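4.2 Work at the packing bench

Naritura packs mixed fruit orders by hand at two benches in its December peak and at one bench the rest of the year. Before the arms came in, a packer opened the bag, held it with one hand and filled it with the other. Most complaints in our first round of interviews concerned the wrist and thumb of the holding hand. We trained the Ryu cell on practice fruit before moving it to the line and logged 552 bag fills.
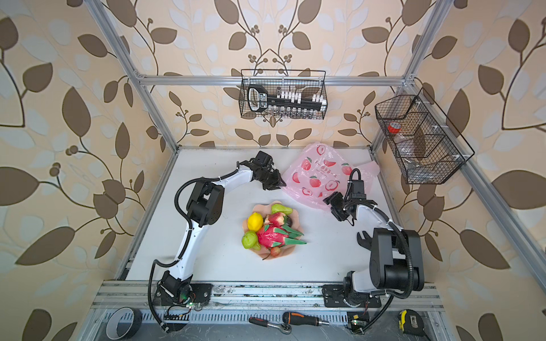
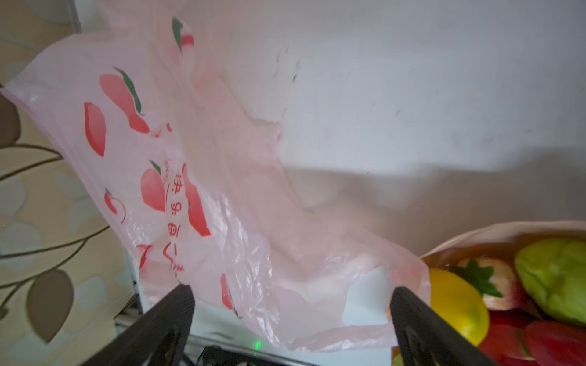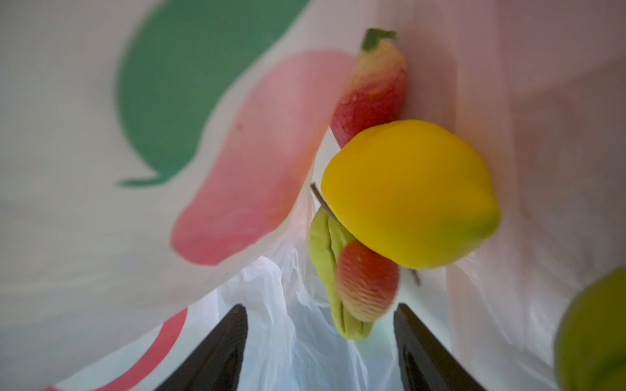 Figure 3. Bagging practice at the bench.

Packers were asked what part of the job they would hand over first, and nearly all chose opening and holding the bag. Placing the fruit was a different matter. They put heavy pieces low and soft ones on top, and they did not want to give up that choice. Bags are hard for a machine partly because thin plastic folds in on itself; the crumpled bag behind the flower-shaped plate shows no clear mouth from the side. A packer finds the opening by feel, and one of them, Nii Amissah, rubbed the top edge between two fingers so fast that we had to ask him to repeat it.

After the change, each packer watched the cell and took over when it stalled. The wrist complaints dropped off, but three packers said the shift felt longer. Two disliked waiting for a stall, which they compared to minding a pot. Pay stayed on the same hourly scale, although the old bonus, set at 60 bags, no longer made sense and was withdrawn before a new one had been agreed. Section 5 returns to this point.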